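Okay, desk people. I have finally started the Great Small Things Sort and I am way too happy about it. Thread!

Some background for new folks: I have a big white table by the window that I love with my whole heart, and it collects tiny stuff like a beach collects shells. Little cases, gadgets, figurines, things that go with other things.

The plan for the evening: one open box, white, with NELKO on the side (upside down, because that's how I set it down and I'm not turning it now). Whatever fits in the box gets to live in the box. Whatever doesn't gets a real home someplace else before bed.

Two from the table —
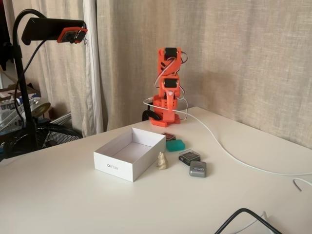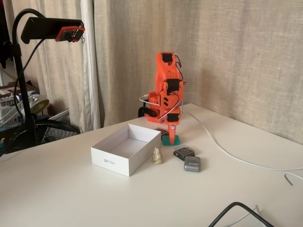
Hestari wrote back right away that a box with no dividers is just a junk drawer you can carry, and that everything would be in one corner by the end of June if I'd started in May.

Fair!! I've owned that junk drawer. I've owned several. But I have a theory about dividers and I'm going to make you all sit through it.

Dividers are great once you know what you have. If you put them in first, you end up shopping for things to fill the slots. I did this with a 65-compartment bead organizer and I don't even make jewelry. It was so pretty. It held 3 kinds of paper clip and a lot of air.

So step one for me is always the plain box, nothing in it, and the stuff set out beside it where I can look at it. I like to give each thing a bit of space on the table. A heap makes me want to shove the whole heap in a drawer and go watch TV.

Step two is the fun part — you pick up one thing and say out loud what it's for. If you live with other people, warn them.

The teal-green one went first. It's such a good color! I'd keep it for the color alone, and that is exactly the kind of thinking that got me here, but it stays.

The little black case and the little dark red one are going side by side. Small square things are the easiest to pack, they line right up, it's like the last few pieces of a puzzle. If everything I owned was small and square I'd be done by now.

The gray gadget with the label on it is the awkward one. Rounded corners, so it slides around and takes up more room than it should. I'm thinking flat on the bottom, square cases against it so it stays put.

And the figurine. Okay. The figurine does NOT go in the box. It's a little beige animal sitting down, and I've had a poll running all afternoon on what kind. 290 votes for bear, which seems like a lot of confidence from you all. Mamani voted hamster and then made an entire case for hamster in my replies. Somebody wrote in "cat." I love this site sometimes.

Wherever it ends up, it gets to be out in the open. My rule is that one thing per surface is allowed to be there just because it makes me smile. One! If I let in two I'll have a parade by next week.

Next problem is cords. I have white ones and black ones and they wander wherever they feel like. I don't hate seeing a cord, I hate dusting around a cord. If you've got a clip you like that sticks to a painted edge and comes off clean, please send it my way. The last ones I tried took a strip of paint with them and I was sad for a whole weekend.

Jillness asked if I'm labeling the box. Yes!! But on the short end, in pencil on a piece of masking tape, so I can change my mind. I used to make beautiful printed labels and then I'd leave things in the wrong place for a year so I wouldn't waste the label.

I should say, the box itself is a keeper too. Clean white inside, so you can see every little thing at the bottom. Dark boxes eat small stuff. I once lost a spare key in a navy blue one and had the key copied before I found it.

If you want to try this with me, pick one table or one shelf and one box, no bigger than a loaf of bread. Post your stuff laid out before you pack it, I want to see all of it. There were 348 of you in the last sort-along and the sewing drawers alone kept me going for days.

Manditz is already on round two and is doing the bathroom cabinet, which is brave. I'm staying right here with my table.

More tomorrow when I get to the pens. There are so many pens.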